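Lillon project: progress report, second period
Prepared for the Dosport programme office
23 January 2019

Summary

Work in this period went into the planner and the perception service. The two-arm planner, Ulloa, now runs on the real cell as well as in simulation. The perception service, Ponau, has been rewritten and is in daily use. The logging tools are behind plan and will carry over into the next period. Spending is within the agreed budget and we are not asking for any change to it.

Planner

At the last report Ulloa planned for each arm in turn and held the other one still. It now plans for both arms together. Each arm books the space it will pass through, with a start and end time, and the second plan has to fit round the first. If no plan can be found within 70 milliseconds, one arm is sent to a parking pose and the request is tried again.

We had trouble with the parking pose. The first version used one fixed pose per arm, and in simulation the arms sometimes blocked each other on the way there. There are now four poses per arm and the planner picks the nearest one it can reach safely. The change took two weeks that were not in the plan, and the work on smoother paths was put back to make room for it.

The collision model was also simplified. Gripper fingers are now treated as two boxes each, where we had been using the full mesh. Planning is faster and we have seen no new contacts as a result.

Perception

Ponau finds objects on the table and passes their positions to the planner. The old version treated every camera image as a fresh start, so an object hidden behind an arm was dropped from the list and came back with a new number. The planner then threw away a good plan. Ponau now keeps an object on the list while an arm covers it, and marks the position as old until it is seen again.

Small pale objects with white caps are still the weakest point. When two stand close together they are sometimes merged into one. We have collected 316 labelled images of such cases and will retrain on them before the next trial.

Trials

The agreed target for this period was a 95 per cent success rate on single picks and a first set of shared-table runs. The single-pick target was met. For the shared-table runs both arms work over the same surface and either may be given any bottle, including those on the tray. We did 20 runs. Four were stopped by the software, all of them when both arms were asked to reach for neighbouring bottles and the planner could not find a safe order. None ended in a collision.

The layout for these runs is kept as a file with the code, so that the same start can be set out again after each software change. Bottles stand in pairs, on the wood and on the orange tray, and the green plant is there as an obstacle to plan round.

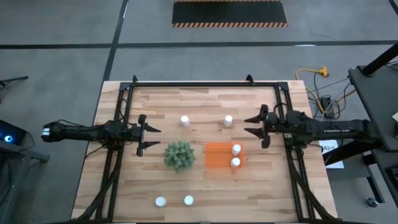
Torunn Fagerlund thinks the stopped runs should count as failures in the figures we send you, even though the software did what it was meant to do, and would like the order in which bottles are assigned to be moved out of the planner into a step of its own. We agree on the second point and it has been added to the work list. On the first, we would like the programme office to say which way of counting it prefers.

Tooling

The replay tool can load a run and step through the planner's decisions, but it does not yet show what Ponau was reporting at the same moment. The two logs use different clocks and have to be lined up by hand. A shared clock is being fitted to both services.

Next period

Assignment step separated from the planner, with its own tests.
Ponau retrained on the labelled images.
Shared clock in both logs, and the replay tool finished.
Second set of shared-table runs, using the same layout file, by the end of April.

The path smoothing work will start once the assignment step is in place.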